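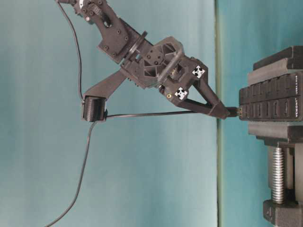 1er novembre 2021 | Par Hertta Ruotsalainen, club de robotique Helidska

Le club de robotique Helidska a le grand plaisir d'annoncer que son équipe étudiante présentera son bras robotisé à la finale des Rencontres Plimer, à Zolcombe, où 20 clubs sont attendus cette saison, et nous en sommes, il faut bien le dire, extrêmement fiers !

Commencé en juin dans l'atelier du lycée, le projet s'attaque à un geste que chacun de nous fait sans y penser (et souvent en s'y reprenant à deux fois) : présenter une fiche USB devant le port d'un concentrateur, bien droite, puis l'enfoncer sans forcer. Le concentrateur est serré dans un étau, la pince tient la fiche du bout de ses deux doigts, et les marqueurs blancs collés sur son boîtier servent à repérer sa position. Les élèves ont déjà consigné 948 essais dans leur cahier, dont 393 pour le seul réglage du poignet, que l'équipe a repris presque entièrement après les vacances.

« Nos élèves ont appris à se relire, à se contredire gentiment et à recommencer le lendemain avec la même bonne humeur », se réjouit Hertta Ruotsalainen, responsable du club, qui remercie chaleureusement l'atelier Jiang pour ses conseils et son accueil, ainsi que les familles, toujours si présentes.

Une démonstration ouverte à tous sera proposée au foyer du lycée avant le départ pour Zolcombe. L'entrée est libre, et les plus jeunes pourront poser leurs questions à l'équipe.

Contact presse : Hertta Ruotsalainen, club Helidska | © Club de robotique Helidska, tous droits réservés | Haut de page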